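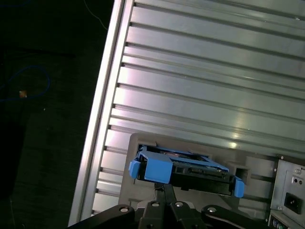 Drive handling at the Puteo site has been running on an arm since February. I do the test benches there, so the arm's output is my input. Notes on what changed for the people on the line. Long thread.

Background for anyone outside hardware refurb. Chassis come back from customers, mostly from Funovberg. Someone pulls the drives, wipes or shreds them, fits known-good ones in caddies, and the unit goes to burn-in. The fitting is the part we automated. Pulling is still by hand.

Fitting a caddy sounds like the easiest step in the building. Line it up with the bay, push, feel it seat. A person with a week of practice does it while looking at something else. The arm has to have every one of those words spelled out, and "feel it seat" took longer than all the others combined.

Three stations used to do fitting. Now it is one arm cell and one person, and the other two stations were turned into incoming inspection and rework. Headcount on the line is the same as before. I'm stating that early so the replies can argue about something else.

What did change is the shape of the day. Fitting used to be a job you rotated into. Now it's a cell you get called to. The person on it loads caddies, clears faults, and covers cable prep on the adjacent bench. They are interrupted a lot more than they used to be.

Our first estimate of interruptions came from the integrator's acceptance run, done on clean units. Returned units are not clean. Bent tabs, labels folded into the slot, bays that somebody has already forced once. The acceptance numbers were correct and of very little use to us.

Stats, one month of production: 1777 insertions attempted, 13 stopped on force limit, 6 stopped by an operator who didn't like the look of it. I have the logs for all of them.

Of the 13 force stops, most were the bay and a few were the caddy. The cell can't tell those apart. It knows how hard it pushed and how far it got. Sorting cause from symptom is now the operator's job, and it was never written into anyone's job before.

The 6 operator stops interest me more. In none of those had the cell raised a fault. Somebody heard or saw something and hit pause. I went through them with the shift, and they could describe what bothered them every time: entry angle, a scrape, a unit sitting high on the fixture.

Management asked whether those six should count against the operators as lost cycles. We said no and put it in writing. If pausing costs you, people stop pausing, and then I find the damage in burn-in a day later with no idea which step caused it.

Technical bit. The insertion is compliant: the gripper brings the caddy to the mouth of the bay at a slight angle, gets the leading edge in, then levels and pushes. Going in dead square sounds better and jams more often. Every experienced fitter already did it with a tilt. The first program didn't.

It was copied from the CAD, in which every bay is the same bay. We lost most of a shift to it. One of the fitters took a caddy, did the tilt motion slowly, and said that's what it should be doing. The program was changed that afternoon.

She was not credited in the change note. The change note says "approach vector revised." I raised it, and the next revision has a field for who proposed the change. Small thing. It's the only item on this list that cost no money.

Software: the cell runs a sequencer called Garrido. It's fine. Its fault messages are written for the person who wrote it. "Z residual out of band" meant nothing on the floor for weeks. We taped up a sheet translating the common ones into "stopped short, check bay" and so on.

The sheet is now on its third version and is the best documentation we have. It is maintained in pencil. I have asked for it to be moved into the actual interface. I've been told this is on the roadmap. I have also bought more pencils.

Wrist camera. The cell has a close view from the wrist and operators can pull it up on the bench monitor. They use it more than anyone planned. Leaning over a fixture to look into a slot was the thing people's backs complained about, and now they mostly don't do it.

The same camera was a problem for the first couple of weeks. People wanted to know if it recorded them. Fair question, slow answer. It saves clips of insertions, and a hand reaching in to clear a jam is in the clip. Nobody had decided how long those were kept.

Current rule: fault clips are kept until the fault is closed, everything else is overwritten. Clips aren't used for timing people. It's posted at the cell. It should have been posted before the thing was switched on, and I'd put that first on any checklist for the next site.

Lighting. Bare aluminum reflects everything. Ribbed panels are worse, you get a band of glare per rib and it moves as the arm moves. The vision step wants a dark background and soft light. The operator on cable prep, next bench over, wants bright light. We have moved the lamps more than any other part of this installation.

Where it ended up: dark mat under the unit, diffuse light on the fixture, a separate task lamp with a hood on the prep bench. The prep bench people say it's still dimmer than it was. They are right, I measured it. A second lamp is on order.

Housekeeping got stricter. A fitter working by hand moves a stray cable out of the way without noticing. The arm doesn't see a cable unless somebody told it about cables. So there's a clear-the-mat step before each batch. It takes a minute and it's the step most likely to be skipped at the end of a shift.

Training. It used to be: stand next to a fitter for a few days. We had fitters to stand next to. Now a new starter sees the arm do the routine cases and only handles the bad ones. They are learning the exceptions before the rule, and it shows in how they hold a caddy.

Fix for this, for now: new people do a batch entirely by hand before they go on the cell. The throughput target excludes that batch. It took some arguing. The argument that worked was the 13 force stops, every one of which ended with a person seating a drive by hand.

Pay. The cell operator role was graded the same as fitter at the start. It includes fault diagnosis, which fitter did not. It was regraded after the first review. The people who had already been doing it got the difference backdated one month. They had asked for all of it.

Quality, from my side of the wall. Seating faults reaching burn-in are down. Cosmetic marks on the bezels are up slightly, from the fixture clamp, and we've padded it. Wrong-drive-in-wrong-bay is gone, since the cell scans before it picks up. That one used to cost us half a day each time it happened.

What I can't measure is whether the job is better. I asked. Wrists and thumbs: better. Boredom: mixed. Two people said they liked fitting because you could talk while you did it, and you can't hold a conversation with a stop tone going off in the middle. We turned the tone down and added a light.

Plokholm gets the same cell next. They handle a different chassis with the bays stacked the other way, so the approach will need redoing. I've asked that their fitters be in the room when it's programmed, and that the mat, the lamps and the clip policy be sorted out first.

I've also sent them the pencil sheet, scanned. They replied asking for the editable version.

Some replies to DMs, so I don't type it again. Yes, there's an interlock on the cell door. Yes, the force limit can be changed, and no, operators can't change it. They can request it and it goes through my bench. So far 3 requests, all granted, all for the same older bay type.

No, we aren't automating drive removal this year. We tried it on a handful of units. Caddies that have been in a rack for years don't come out the way they went in, and the latch is different on every batch. People are faster and break less.

Cell is down for clamp pads until lunch, hence the time to write all this. Back on the benches after.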